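11/02/2024
Learning Ñahui, week whatever

Okay, so I have finally given in and started a dye garden. Well, planned one. On paper. In pencil.
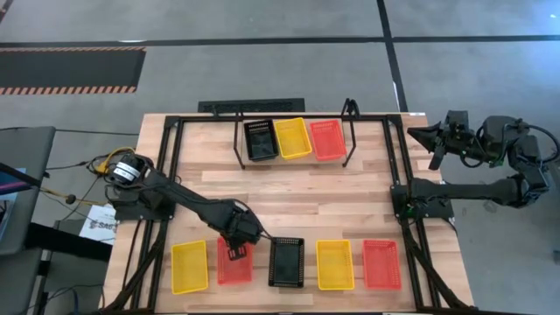
My sister thinks I should start with marigolds and leave the fancy stuff alone until I know what I'm doing. She told me on the phone last night that weld sulks when you move it, that madder takes years before you can dig the roots, and that anybody who plants both in the same bed deserves what they get. She's grown all of them, so I wrote it down and then ordered the madder anyway.

The thing that set me off was the blanket from Ñahui. I've had it on the back of the couch since the trip and I still look at it every morning while the coffee drips. There's a red in it that goes almost brown at the folds, and a yellow so loud you'd swear it came out of a packet. The woman at the stall said it was all plants and bugs. I paid 200 for it and didn't haggle, and I'm still pleased about that.

I want that yellow! Weld is supposed to get me there, or close. The red I'm less sure of. The library in Lomville has exactly 2 books on natural dyeing and one of them has been checked out since I moved here, so I've been living with the other one, which is very good on mordants and terrible on gardening. It spends a whole chapter on alum and then says "sow in spring," thanks a lot.

Anyway, I measured the strip beside the garage this afternoon. It's 24 feet long if I count the part where the hose lives, and I am counting it. Sun until lunch, then the neighbors' maple takes over. Marigolds at the street end (fine, she wins that one), weld in the middle, madder in the old stock tank so it can't wander off under the driveway. I dug a test hole and hit clay almost right away – gray, sticky, the kind you could make a mug out of. So that means compost, lots of it, and a sore back.

Seeds can't go in until March anyway, so there's time to fuss. I've got a bag of onion skins going in the pantry for practice, mostly yellow, a few red ones mixed in, and I found an enamel pot at the thrift store with a chip on the rim. It's for dye only now. I put tape on the lid so I won't make soup in it by mistake.

Tomorrow I'm winding skeins. And calling about compost, if the rain lets up.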